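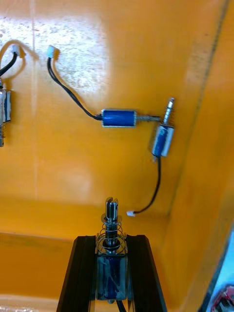
Orange bin, inside, with small solenoids.

Zillcombe Community Workshop – Walkaround Checklist with Comments
Date of walk: June 28, 2025
Building: Gredport annex, ground floor

Front door and hallway
Door closes on its own: OK
Exit sign lit: OK
Floor clear: Needs work. The long mat has started to curl at the corner nearest the coat hooks, and I caught my own toe on it coming in with the clipboard. Tape will do for now, but it would be lovely to have a new one before the fall classes start up again.

Fire extinguishers
Both 2 units on their brackets: OK
Tags current: One yes, one no. The one by the kitchen was missed at the last service. I have left a message with Groen and asked them to come by while the building is open.

Electrical
Panel door shut, 36 inches clear in front: No. Folding chairs again! I know it's the handiest wall in the place, but please use the closet.
Cords in good shape: Mostly. The heavy yellow cord, tag 119, has a nick near the plug. It's on my desk with a note on it, so please don't borrow it back.

Shelves and storage
Heavy items kept low: OK, and much better than last time – thank you to whoever moved the paint.
Shelf bolted to wall: OK
Load label readable: The 80 pound label on the tall Sokero shelf is peeling. New one to be printed.
Small parts in bins: OK

Restroom and kitchen
Hot water: OK
First aid kit stocked: Short on large bandages and burn gel. The kit number for reordering is 464, written inside the lid.
Fridge: Not strictly a safety item, but somebody's soup has been in there a good while and I'd be grateful if it went home.

Outside steps
Handrail firm: Slight wobble at the bottom post. Please use the ramp side until it's tightened.
Light over steps: OK

Open items: mat, extinguisher tag, chairs, cord 119, shelf label, first aid supplies, handrail.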